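Jodcombe Home Help Board
Posted in: Tables, desks and worktops
April, by Na-rae Shin

Pale wood table, small dark spot, and do I oil it or leave it alone?

Hello all! I've finally got a proper table after years of eating off my knees and I'm so pleased with it I keep walking past just to look. It came from the house clearance place in Zamgate, cost me 70 pounds, and two of us got it up three flights of stairs on Saturday with only one scraped knuckle between us.

It's a very light wood colour, with lots of fine straight grain, and smooth all over. The seller didn't know what it was made of and neither do I. I've been told by my aunt to oil it, by my neighbour to wax it, and by my brother to put a tablecloth on it and stop fussing. There's also one small brownish spot in the top. I've wiped it with a damp cloth and it hasn't shifted at all.

So, two things. How do I find out whether it's solid wood or one of the thin-layer ones, and is the spot worth chasing? I mainly want to use it for dinners, sewing and the odd jigsaw (I've a 3,038 piece one waiting, which is a daft number but there you go). I don't mind a bit of work if it needs it. I just don't want to ruin it in the first week!

Lina Khalaf

Oh lovely, a new table! I've done up a fair few of these and the pale ones are my favourites, they make a room feel so much bigger.

Get down on the floor with a torch before you buy any oil. Look at the edge and then the underside. On solid wood the lines on the top carry on over the end and you'll see the ends of the grain there, like the end of a plank. If there's a strip stuck along the edge, or the underside is a completely different colour or plain chipboard, then it's a veneer or a laminate. Check where the legs join too, because people often leave a bit of raw board showing where they think you won't look.

If it turns out to be laminate, put the oil away. It has nowhere to go, so it sits on top and goes sticky, and then every crumb in the house moves in. Warm water with a drop of washing-up liquid, wring the cloth out hard, dry it with a tea towel and you're finished. Real veneer is wood on top, but it's thin and usually has a lacquer on it already, so treat it gently and never take a sander to it. I went straight through one on my second ever table and I still feel sick thinking about it.

To tell laminate from veneer, I look across the top at a low angle with the light coming from the window. Printed patterns tend to repeat, so find a streak you'd recognise and go hunting for its twin. It's quite a fun way to spend ten minutes! You can feel it sometimes as well, though plenty of lacquered veneer is as smooth as plastic.
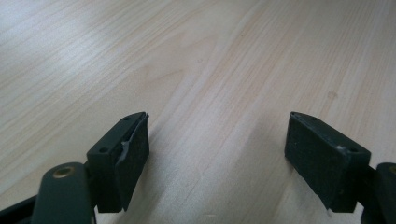
As for little brown marks, I'd leave them be until you know what the top is. Plenty of them are in the wood and were there before it was ever a table, tiny knots and so on. If your spot feels level under a fingernail and soap doesn't budge it, try a paste of bicarb and water on a soft cloth, very light circles, and test it somewhere hidden first. Give it 30 seconds, wipe, look. If it's no paler after a couple of goes, stop there. One small spot on a whole table is nothing, and you'll have forgotten it by the time the jigsaw's half done.

Do use mats for hot plates whichever kind it is, and lift your sewing machine instead of sliding it. Those rubber feet can leave marks of their own. A bit of felt underneath works a treat.

Enjoy it, and tell us what you find on the underside!

Pyo

Tablecloth. Your brother is right. Had mine 3 years under one and it's perfect.

Na-rae Shin

Thank you both! Going under with the torch tonight. I've bought a sheet of felt already, so the sewing machine is sorted, and I've hidden the oil from my aunt.

Recent in Tables, desks and worktops
Wobbly leg on a drop-leaf, where do I start?
White ring from a mug, is mayonnaise a myth?
Best felt pads for heavy chairs
Fitting a Diltar extending table through a narrow hall
Candle wax in the grain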